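Stoser Wool Overshirt, Charcoal

The overshirt I kept asking other shops for, and then gave up and ordered for ours. I've had mine since the sample stage and I wear it way more than I should admit on a page that's trying to sell you one!

It's a Stoser, made with the brushed wool they get from the Qiu mill, 60 percent wool with the rest in recycled polyester. Soft on the outside, smooth cotton lining in the sleeves so it doesn't grab your sweater when you pull it on (my biggest complaint with the old one). Collar stands up nicely if you button it all the way. I mostly don't.

Sizing: I'm usually a medium and I took a medium. It's cut boxy, 26 inches down the back in that size, so it ends right at the belt loops on me. If you want it long enough to cover a hoodie, go up one. If you're between sizes and only wearing a tee underneath, go down, you'll be fine.
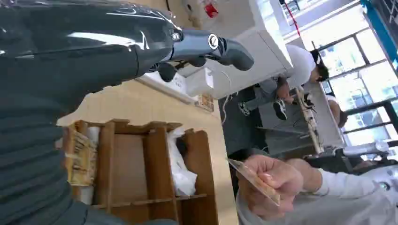 Dark ribbed sleeve, rounded fingertips.

There are 3 pockets: two at the hip that you can really get your hands into, and one inside on the left that fits a phone. The buttons are chunky and the cuffs have two positions. I leave mine on the loose one and shove them up to the elbow.

How I've been wearing it: over a gray crewneck with straight jeans most days, or under the long Hovon parka once December hits and the walk to the bus gets mean. It also looks great with the Brimasstead cords, especially the tobacco color, though those are down to odd sizes now and I don't think we're getting more.

Care is easy enough. Hang it up, brush it, spot clean with cool water. When it needs a proper wash I send it to the dry cleaner. Please don't put it in the dryer, I did that with the sample and now it fits my niece.

Colors: Charcoal, Moss, Navy (Navy in S and L only)
Sizes: S to XL
Shipping: free on this one
Returns: 20 days, unworn, tags on

Add to bag
Size chart
Ask me a fit question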